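Re: [pasaribu-allotments] Water butts and the new standpipe
From: Zlata Bondarchuk
To: pasaribu-allotments list

Endang Yeoh wrote:
> Can somebody please clear up what we are meant to be doing about
> water this summer. I was told the lower standpipe is going to be
> turned off in June and that we all have to have our own butts by
> then. I have one small one behind the shed and it was empty by the
> end of May last year. I am not against collecting rain but I
> can't see how it will do for beans and courgettes in a dry spell.
> Also is it true that hoses are banned outright? I have a bad
> shoulder and two cans up that slope is my limit.
>
> Endang

Endang, and everyone else who has asked me the same thing at the gate,

The lower standpipe is not being turned off for good. It will be off for 3 days in June while the old pipe under the main path is dug up and replaced. The upper one stays on throughout, so please fill what you can the evening before. I will send the dates round as soon as the plumber gives them to me.

You do not have to own a water butt. The wording in the last letter was poor and I can see why people read it that way. What was meant is that anyone with a shed or greenhouse roof is asked to put a gutter on it if they are able. If you have no roof, nothing changes for you.

On hoses: you may use one to fill a butt or a tank. You may not leave one running on the ground or tie up the tap with a sprinkler. If somebody is waiting with a can, let them go first. I think that covers your shoulder, Endang. Run the hose up to your butt, fill it, and dip the can from there. Sekar Goh has a long reel you are welcome to borrow if yours doesn't reach, and she keeps it hanging on the inside of her shed door.

As for whether rain is enough, I agree it isn't on its own. My shed roof is a bit over 3 square metres. I worked it out over the winter and a decent wet day puts about 30 litres in the butt, which does the tomatoes for a couple of evenings and no more. A bigger butt only helps if the roof can fill it. What made more difference on my plot was mulch. I put down a thick layer of half-rotted leaves round the squashes after a good soaking and watered them much less often than the year before. The beans I did in a trench with old newspaper and kitchen peelings at the bottom, dug in March, and those held on well too. Soaking them properly twice a week seems to suit them better than a splash every night.

Puspita Sutanto asked separately about second-hand butts. The ones by the compost bays are 100 litres each and have been rinsed out, but I don't know what was in them to begin with, so I would keep them for flowers. Two have taps and the rest don't. Take one if you want it and tell me which plot it has gone to. They need standing on something solid. A full one weighs as much as a large man and will go straight through an old pallet. Slabs or bricks are better, high enough to get a can under the tap.

Please put a lid on whatever you use. We get hedgehogs and there are small children on the site at weekends. A bit of board with a stone on it will do, and it keeps the mosquitoes down as well.

Yen-ting Liao has the key to the meter box now, so if you see water coming up through the path or the tap won't shut off, ring Yen-ting first and me second. The number is on the noticeboard. Last August it dripped for a fortnight before anyone mentioned it and the bill showed it.

One other thing while I'm writing. The padlock on the bottom gate is stiff. It wants pushing in before you turn the key. Please don't leave it hanging open because of that, I'll bring some oil down.

If I've missed anybody's question, reply to the list and I'll answer there so it is all in one place.

Zlata
Plot 2

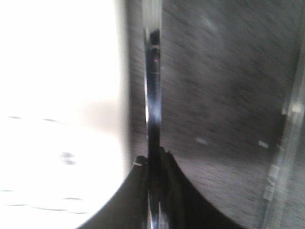

Curved edge of something round and white, in very bright light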